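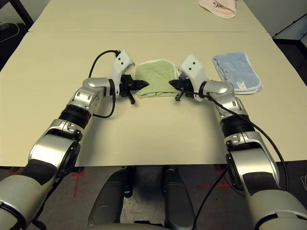

**Girkell Linen Services, Idbridge: Folding Room**

Green towel in the middle, blue one folded off to the right, and Pyo with a hand on either side. Most of us fold a towel in the time it takes to complain about it. Pyo likes to consider the matter first.

The folding room sends out 1,475 pieces on a normal day, and until June every one of them went through human hands. Now a share goes to the arms. On the best day so far that share was 377, and the radio argument has moved to the sorting side, where most of the folders have gone with it.

What has changed, mainly, is the vocabulary. We used to say "that pile's done." Now we say "it's on its second attempt." Two people who were hired to fold have learned to restart software, and would like this reflected in the pay grade. Wrists are better. Backs are the same, as the carts still weigh what they weighed.
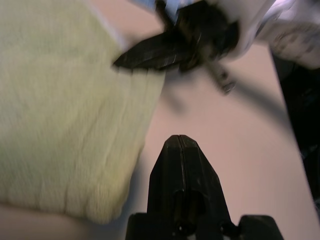 Keith Fothergill wrote in to say that he folded here for years without a single update, and that if the machine gets the flat towels, he would like it in writing who gets the fitted sheets. (You do, Keith. For now everybody does, except Pyo.)

The soft yellowish knit is a different kind of job from a towel. Knits slump. They have opinions. One gripper works at the edge while the other waits its turn, a courtesy we have not always managed at the big table before a holiday. 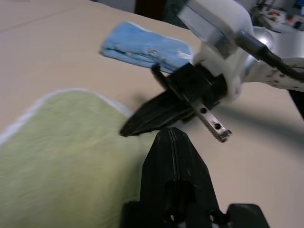 *Photos: Girkell Linen Services / Tormod Tangen*

Green terry again, with a fingertip just above it and the blue one farther back. The scuffs on the white casing make it look as if it has worked here as long as the rest of us.

The supervisor's screen, which comes from Zisby, calls us "exception handlers" now. Anyone with views on the new job title can leave them on the sheet by the time clock. There is a second sheet underneath.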